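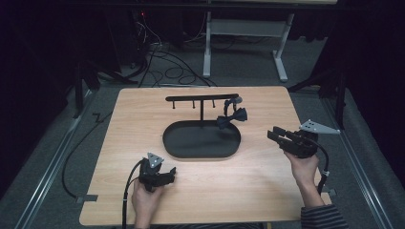
A black rack and tray on a wooden tabletop.

FOR RELEASE 21 Sep 2022

Skurnthorpe Shoppers' League Questions "Lifetime" Claims on Home Storage Goods

BIRNVILLE – The Skurnthorpe Shoppers' League is asking stores to stop using the word "lifetime" on small home storage goods until somebody can say whose lifetime is meant.

In August the League read the packaging and online listings of 628 racks, hooks, trays and shelf units sold in Birnville and Skurnthorpe. It found 200 that promised a "lifetime" of use. Of those, 80 had any written warranty at all, and only 2 gave a length of time in years.

"I've been told this is just how people in the trade talk," said Emília Šimko, who led the review. "Maybe so. Then the trade should be happy to put it in writing, and mostly it won't."

The League wrote to Zeman, the largest housewares seller in the area, asking how its Skarorar line earned a "built for life" label. The company replied that the line is "made to a high standard." It did not name the standard. A second letter has not been answered.

Zeman has since announced a "quality promise" for the holiday season. League chair Eduard Jelínek said he would wait to see the terms.

"We have had promises before," Jelínek said. "The last one covered returns for any reason, except the reasons people had."

The League suggests that shoppers ask for the warranty before paying and keep the receipt. The full list of goods reviewed is available at the League's Birnville office.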